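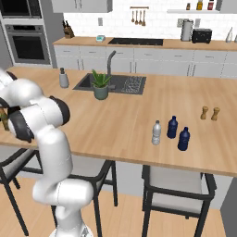 Scene Reset Practice in Simulated Household Manipulation

Scene reset practice is the set of habits and written rules that people follow when they return a simulated room to its starting condition between one robot attempt and the next. It is most often discussed in connection with kitchens, where an arm is asked to pick up, move or put away everyday goods, and where a small change in the starting layout can make two sets of results very hard to compare.

The term is used loosely. Some writers take it to cover only the placement of objects, while others (and this article follows them) include the pose of the arm, the state of the gripper, the lighting and the notes kept alongside each run.

Background

In the early days of simulated kitchens, most groups simply reloaded the scene file and started again, and for simple tasks that worked well enough. Trouble came when people began to vary the layouts on purpose, so that a bottle might begin upright in one run and on its side in the next. Bastien Brunet, then working on the Drovico test kitchen, wrote a short internal note asking his colleagues to record the starting layout before every run and to stop fixing awkward ones by hand. The note was passed along to the people behind Stonik and Maruyama, and much of the wording found its way into their own house rules.

General rules

Most versions of the practice begin with the room itself. Fixed items such as the sink, the faucet, the ovens and the cabinets are locked before any loose item is placed, and chairs are treated as fixed unless the task involves them. A chair tucked under a counter stays tucked for the whole series.

Loose items come next. The Drovico rules sort them into targets, which the arm is meant to handle, and bystanders, which it should leave alone. A potted plant by the sink or a pair of salt and pepper shakers would usually be a bystander, and any contact with one is written down even if nothing falls over.

After placement, the scene is allowed to settle. Objects dropped into a simulated room often start a hair above the surface or slightly inside it, and they need a moment to come to rest. Drovico asks for 200 physics steps before the arm may move. Maruyama asks for 2000, a figure that has drawn a fair amount of grumbling over the years, although its defenders point out that round things on a smooth counter can creep for a surprisingly long while.

Items lying down

Bottles and cans on their sides get a section of their own in nearly every rule book, and it tends to be the longest one. The usual advice is to record which way the neck points, whether the item touches its neighbor, and whether it overlaps another item. 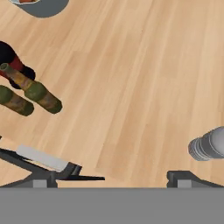
Overlapping items should be listed starting with the one on top, and the list should be made from the settled scene and never from the placement script, as the two can differ. The approach path of the fingers is then checked against the list. If the only way to reach a target is to push a bystander aside, the layout is kept and marked as crowded. Throwing such layouts out is considered poor form, for the plain reason that real counters are crowded too.

Record keeping

A run sheet under the Stonik rules has 13 fields, among them the layout number, the settling time, the starting gap between the fingers and a free line for remarks. Vuvau, a smaller project, gets by with 6 and leaves the rest to the log files.

Criticism

Some users feel that strict resets make a simulated kitchen too tidy in its habits, since a household never goes back to the same state twice. Supporters answer that a layout can be as messy as anyone likes, provided it can be brought back. The Vuvau rules take a middle road and ask for a fixed set of layouts along with a second set that is drawn fresh for each series and saved afterward.

See also

Bystander contact
Gripper starting pose
Settling time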